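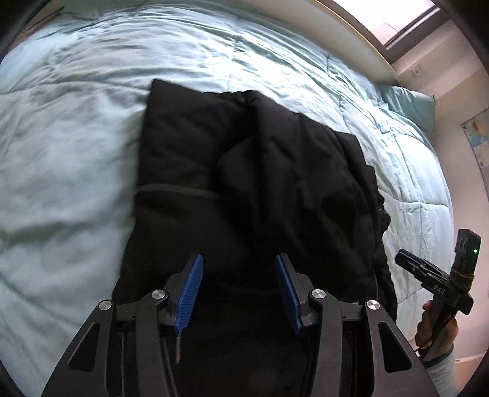
A folded black garment on a bed with an aqua comforter, by the window.

Nestine opens winter coat collection in Gosgate, asks residents to fold before they give

GOSGATE, July. The home organizing firm Nestine will collect winter jackets and coats from households in Gosgate during the whole month of July. The collection is made together with Marquez, the laundry on the market square, and it has the goal to bring 500 clean and folded coats to families before the cold season starts.

Last year, when the collection was held for the first time, residents gave 423 coats. All of them found a new owner by the first week of frost, and there was still a list of people waiting, most of them parents who needed children's sizes.

"People ask me why we collect winter coats in the hottest month," said Tincuța Oprea, founder of Nestine. "In July the coat is far from your mind, so you can look at it with cold eyes. In November you find a reason to keep it. You say, maybe I will wear it for the garden. In July you know very well that you did not wear it for the garden."

Nestine has worked in Gosgate homes for six years, mainly in bedrooms and hallways. According to Ms. Oprea, bulky outerwear is the most common cause of a wardrobe that does not close. Customers often buy a bigger wardrobe when two or three coats should simply leave the house.

How to take part

Residents can bring coats to the Marquez laundry every Tuesday in July, from 9 in the morning until 7 in the evening. Adult and children's coats are accepted, also padded vests and ski trousers. Shoes, hats and blankets cannot be accepted this year, as there is no space to store them.

Coats should be washed if the label allows it. Items that need special cleaning can be brought as they are, and Marquez will clean the first 200 of them free of charge. The pockets must be empty. Last year the laundry found house keys, a train ticket to the seaside and one wedding ring, and the ring was returned to a very relieved gentleman.

Every donor will receive a storage bag from the Iro series, which Nestine sells for blankets and pillows. Households that bring two coats or more can also book a free visit of 2 hours, in which a Nestine organizer will help to arrange one wardrobe or one chest of drawers. The number of visits is limited and they will be given in the order of booking.

Folding makes a difference

This year Nestine asks donors to fold each coat and not to press it into a plastic bag. A padded jacket that lies crushed for many weeks can lose its shape, and it also takes more time to sort. Last summer the team spent three full evenings only on opening bags and smoothing sleeves.

For a padded jacket Nestine recommends the following method, and a made bed is the best place for it. Close the zipper and lay the jacket with the front side down. Fold both sleeves across the back. Press slowly with the flat hands from the bottom to the collar, so that the air can go out. Fold the two sides toward the middle, then bring the bottom up to the collar. Any drawcord should be loosened first and left without a knot. The result does not have to be perfect. A rough rectangle is good enough for the shelf, and small wrinkles will mostly disappear when the jacket hangs again.

Those who keep their coat can use the same fold for the summer. Nestine advises to store padded clothes in a dry place, never under heavy boxes, and to take them out once in the season for some hours of fresh air.

"My mother folded everything on the bed, near the window, because there she had the light to see the stains," said Ms. Oprea. "I still do it like this, and I teach it to all our new colleagues. A table is too narrow for a man's coat."

Distribution in the fall

The coats will be sorted by size at the Nestine storage room and given out in October at the Gosgate community hall. Families do not need to show any document or to register before. Coats that remain after the distribution will be kept for people who move to the town during the winter.

Schools and employers in Gosgate who wish to collect coats in their own building can ask Nestine for a clothes rack and a set of size labels. Both are lent without cost until the end of July.

About Nestine

Nestine is a home organizing firm based in Gosgate. It offers wardrobe and bedroom organizing, help with packing before a move, and the Iro series of storage bags.

Press contact: Tincuța Oprea, Nestine, Gosgate. Interviews can be arranged on weekdays in the afternoon.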